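Ticket 2835
Product: Garkgate three-tier bamboo shoe rack
Opened by: Sólveig Ásgeirsdóttir
Assigned to: Ronaldo Ocampo
Status: Pending customer

Problem
Rack rocks corner to corner when a shoe is set on the top shelf. Customer reports that the rock started after the rack was moved from the hallway to a table.

Log
1. Asked customer to clear all shelves and press on each top corner in turn. Movement at rear left only.
2. Checked leg seating. Rear left leg sat proud of the middle shelf. Customer backed out both screws, reseated the leg and drove them by hand. No power driver.
3. Rock reduced, still present on carpet. Not present on the tabletop.
4. Side rails checked for play. None found.
5. Load test requested: one sandal on the middle shelf first, remaining pairs after that, heavier pairs on the bottom.

Attachment 1, received 8 March 2021

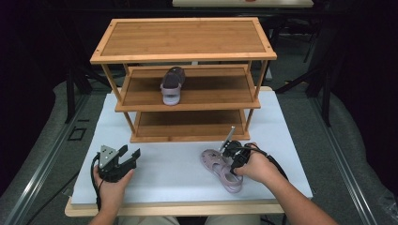 Rack on white tabletop, mauve-and-gray slide on middle shelf, top and bottom shelves empty.

Next step
Customer to load the bottom shelf and repeat the corner press. If the rock returns, send leg set 22 and close under warranty.

R. Ocampo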